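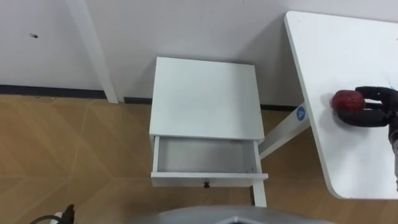

Rakiya wanted the keys back by four and it was already ten past three. Sixten went through the flat the way you go through a coat, patting everything. Bedroom last. He'd been putting it off all day - the wardrobe first, then the bathroom, then the long stupid business of the kitchen, every jar in there with Faustine's writing on it. Now the bedroom. The nightstand was up against the wall with nothing on top, white, so small, he remembered it bigger. He pulled the drawer by its black knob, all the way out till it stopped. Empty. White bottom, white sides. He put his hand in anyway.

Nothing. Felt along the back where the drawer would catch a letter. Nothing there either.

"Is it in there?" Mireille, from the hall. Tape gun going.

"No."

"Did you look?"

"I looked."

"Look again."

He looked again. She had been his aunt too, sort of, by the marriage that didn't last, and Mireille had a way of saying look again that was so exactly Faustine's he had to sit down on the floor. Tiles were cold. Good. He stayed there.

The letter. Everybody knew about the letter. Faustine had told each of them seperately, on the phone, always near the end of the call when you had your shoes on. I've written it all down, it's by the bed. All what? All of it. Who gets the house in Ernen, why she'd left Gaëtan Langlois standing at a bus station with two suitcases, what happened to the 3000 francs. Mireille cared about the francs. Sixten cared about the bus station.

He'd been eleven. He was there, was the thing. Nobody remembered that he was there. He'd been sent to buy chocolate and he came back and Gaëtan was alone on the bench, and he gave Sixten his gloves, just took them off and handed them over, and said tell her it's fine. And Sixten never told her. Forgot, first. Then it was too late to have forgotten.

"Ten minutes," said Mireille.

"She said four."

"She said four and she's downstairs now. I can see her car."

Up. He went along the dark strip at the bottom of the wall with one finger, behind the nightstand, came away with dust. Looked under it. Looked under the table, had his head right in there by the leg, and banged it coming up. The mark on the wall was still there. A little dark thing, you'd take it for a fly. Faustine had hung a calender there once, from Fleury the baker, and kept it up four years after it ran out becuase she liked June. Always open at June. A woman in a boat.

Where was the calendar?

"Mireille. The one with the boat."

"What boat?"

"The calendar. From Fleury."

Tape gun stopped.

"I threw that out," she said. "Tuesday. It was ancient."

"Did you look in it?"

"In a calendar?"

He didn't say anything. Neither did she. Then feet on the stairs, Rakiya's, fast, she always took stairs like she was being timed, and she came in with her clipboard and her sunglasses up on her head and said was that everything, was the drawer supposed to be open like that.

"I'm just checking it," Sixten said.

"The new people are measuring at half past. Number 302 had theirs done already." She glanced round. "You're leaving the furniture?"

"The nightstand's mine," said Mireille, from the door.

It wasn't. It wasn't anybody's. But she'd gone a funny color and she had one hand in the pocket of her cardigan and was keeping it there - and he thought, Tuesday. She'd been here alone on Tuesday.

"Mireille."

"Take the nightstand then," she said. "Take it, if you want it so much."

"I don't want it."

"Well then."

Rakiya looked at her watch. Sixten pushed the drawer in. It stuck, halfway, then went.

"Was there anything about the bus station," he said.

Long time. Somebody's radio down in the courtyard.

"She knew you were there," said Mireille. "She saw you from the window of the bus. With the gloves."

He nodded. Picked up his end of the nightstand. After a second she came over and got the other one, with both hands.

Filed under: Short Fiction / Family / One Sitting Reads

Posted June 11, 2023

11 comments
302 shares

More stories
Last Stop Zusovport
The Gloves in the Freezer
A Weekend at Wollness
Four Aunts, One Car
What the Baker Kept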